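Postach releases Toko 2 for recording robot demonstrations in simulated kitchens

January

Postach today released version 2 of Toko, its software for showing a robot arm a household task by remote control. The release adds support for simulated kitchens, so an operator can record a demonstration without a physical arm or a physical room. It is supplied with Siriwan, a set of 1502 recorded demonstrations, and with Surnudel, the kitchen simulator in which they were made.

In Toko, a person moves a hand controller and the arm on the screen follows. The software records the joint positions, the position and opening of the gripper, the operator's commands and the rendered camera views, all on a single clock. Each recording can be replayed, trimmed at either end and exported for training. Earlier versions of Toko did the same for physical arms only, and recordings from those versions can be opened in the new one without conversion.

The Siriwan set covers tasks at fitted kitchen units: opening and closing cupboard doors, pulling out drawers, and placing items in a built-in microwave and taking them out again. Of the 1502 demonstrations, 494 involve the microwave. These were recorded in three kitchen layouts, which differ in the height of the appliance, the position of the arm's base and the type of door handle.

"The microwave takes up a third of the set for a practical reason," said Oranuch Chaiyaporn, head of product at Postach. "The opening is narrow compared with the gripper and the forearm, and the door stays in the way after it has been opened. Operators approach it in several different ways, and we wanted enough recordings of each for a trained policy to have something to learn from."

Changes in version 2 concern mainly how the operator's hand is mapped to the arm. The controller can now be re-centred during a recording by holding a single button. While the button is held, the arm keeps its position and the operator may move the hand back to a comfortable place. The pause is marked in the log and can be removed on export. Movement scaling can also be changed during a task, which allows large motions on the approach and small ones once the gripper is inside an appliance.

Contact is reported to the operator by a tone and by a coloured border on the screen. The threshold is set separately for the gripper fingers and for the rest of the arm, so that touching a handle with the fingers raises no warning while touching a door frame with the forearm does. Recordings that include forearm contact are kept and labelled. They are left out of the default training split but may be added to it by changing one line in the configuration file.

"We were asked several times to delete the poor attempts," said Pongsak Saengthong, who leads simulation work on Surnudel. "A recording in which the operator clips the frame, backs out and tries again is useful to some groups and a nuisance to others. The label lets them choose. The raw file is the same in both cases."

Surnudel runs on a desktop computer with a single graphics card. Cupboard fronts, handles, side panels and floors can be changed independently of the layout, and a finished demonstration can be rendered again with different surfaces. The joint data are unaffected by this step. Camera position may be altered in the same way, within limits set for each layout.

Postach notes the following restrictions. Surnudel models doors, drawers and rigid objects. Liquids, cloth and food are not modelled. Microwave controls are present as surfaces only and cannot be pressed. Demonstrations recorded in simulation have not been tested by Postach for direct use on a physical arm, and users who intend to do so are advised to record further demonstrations on their own equipment.

Britt-Marie Sandberg, who coordinated the recording sessions, said operators had worked in short blocks with a practice period before each new layout. "The first attempts in a layout are slower and the path of the wrist is less direct," she said. "We kept the practice recordings in a separate folder. They carry the same labels as the rest."

A Surnudel kitchen during a microwave task, with the gripper just inside the opening and the turntable plate to its left:

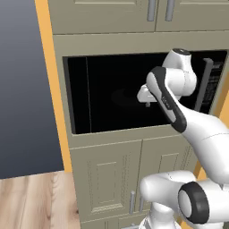

Availability and contact

Toko 2 is available now to existing licence holders as an update. Surnudel and the Siriwan demonstrations are included in the licence. Research groups may request an evaluation copy.

Press enquiries: Heiðrún Juhl, Postach press office
Technical enquiries: Amnuay Noiphan, Toko user support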